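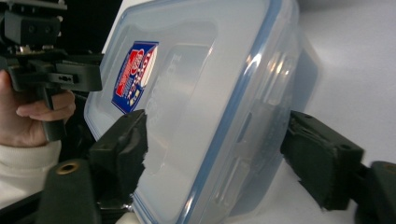
Organización del almacenamiento de alimentos secos en una cocina compartida: uso de recipientes plásticos con tapa de cierre

Informe de proyecto de estudiantes
Autora: Pavithra Panicker
Tutor: Prys Lloyd
Residencia de estudiantes Allar

Imprimir | Enviar por correo electrónico

Resumen

El presente informe recoge el trabajo realizado en la cocina compartida de la residencia Allar con el fin de ordenar el almacenamiento de alimentos secos. Se sustituyeron las bolsas abiertas y los envases de cartón por recipientes de plástico con tapa, se asignó un lugar fijo a cada uno y se estableció un sistema de etiquetado. El trabajo se desarrolló durante el segundo semestre y concluyó en julio.

1. Antecedentes

La cocina objeto de estudio es utilizada por 10 residentes y dispone de dos armarios altos para productos no refrigerados. Al inicio del proyecto, cada residente guardaba sus alimentos en el envase de compra, cerrado con pinzas o gomas elásticas. En la revisión inicial se encontraron paquetes duplicados de arroz y de harina, productos caducados y restos de azúcar en el fondo de los estantes. Varios residentes manifestaron además que no sabían qué alimentos eran de uso común y cuáles pertenecían a una persona concreta.

2. Objetivos

El objetivo general consistió en establecer un sistema de almacenamiento que pudiera mantenerse sin supervisión una vez finalizado el proyecto. De manera específica, se propuso reducir los productos duplicados, facilitar la limpieza de los armarios y comprobar qué tipo de recipiente resultaba más cómodo para los usuarios.

3. Materiales

Se emplearon recipientes translúcidos de plástico, entre ellos uno que parece ser de la marca LOCK & LOCK, con el borde de la tapa en azul claro y lengüetas de cierre. El acabado esmerilado deja pasar la luz, aunque no permite distinguir con precisión productos parecidos, como la harina de trigo y la de maíz. Por este motivo se decidió etiquetar todas las unidades, con independencia de su contenido.

El resto del material consistió en cinta adhesiva de papel, un rotulador indeleble, una balanza de cocina y dos bandejas extraíbles del modelo Stovar. Las bandejas se colocaron en el estante superior, de difícil acceso para los residentes de menor estatura.

4. Procedimiento

4.1. Vaciado y clasificación

Se retiró el contenido completo de los dos armarios y se dispuso sobre la mesa de la cocina. Los productos se clasificaron por fecha de caducidad y por propietario. Los alimentos caducados se desecharon con el consentimiento de los interesados. Los estantes se lavaron con agua y jabón neutro y se dejaron secar con las puertas abiertas.

4.2. Preparación de los recipientes

Antes del primer uso, los recipientes y las tapas se lavaron por separado. Se prestó especial atención al canal de la tapa, donde tienden a acumularse restos de polvo. Una vez secos, se comprobó el cierre de cada unidad presionando las lengüetas de un lado y después las del lado opuesto.

Se discutió la conveniencia de retirar los adhesivos de fábrica. Prys Lloyd recomendó conservarlos durante la fase de prueba, a fin de identificar la marca en caso de incidencia, y situar la etiqueta propia en el lateral. Así se hizo.

4.3. Llenado y etiquetado

Se fijó una cantidad de 600 gramos como carga ordinaria para arroz, lentejas y harina. En cada etiqueta se anotó el producto, el mes de caducidad y la indicación «común» o el nombre del residente. Las instrucciones de cocción, cuando existían, se recortaron del envase original y se guardaron en una carpeta colgada junto al armario.

5. Resultados

Al término del periodo de observación, todos los productos secos de uso común permanecían en recipientes cerrados. No se registraron nuevas compras duplicadas de arroz, pero sí una de harina, debida a que la etiqueta se había colocado hacia el fondo del armario. Desde entonces se acordó que el lateral etiquetado quedara siempre orientado hacia la puerta.

Las opiniones sobre los cierres fueron desiguales. La mayoría de los usuarios los consideró seguros; dos señalaron que resultaban incómodos al cocinar con las manos húmedas. También se mencionó que las tapas, una vez separadas de sus cuerpos en el escurridor, tardaban en emparejarse. Se ensayó una numeración discreta con rotulador en la base, que se borró con los lavados.

6. Limitaciones

El estudio se limitó a una sola cocina. No se midió la humedad en el interior de los recipientes, por lo que no es posible pronunciarse sobre la conservación de los alimentos a largo plazo. Tampoco se incluyeron los productos refrigerados, cuya organización fue estudiada por el grupo Dremow en un trabajo paralelo.

7. Propuestas

Se propone extender el sistema a la cocina de la segunda planta, sustituir la cinta de papel por etiquetas lavables y revisar las fechas de caducidad al comienzo de cada mes. El inventario completo y el modelo de etiqueta quedan depositados en la carpeta Pylypenko de la sala de estudio.

Imprimir | Enviar por correo electrónico
Compartido 2 veces | 0 comentarios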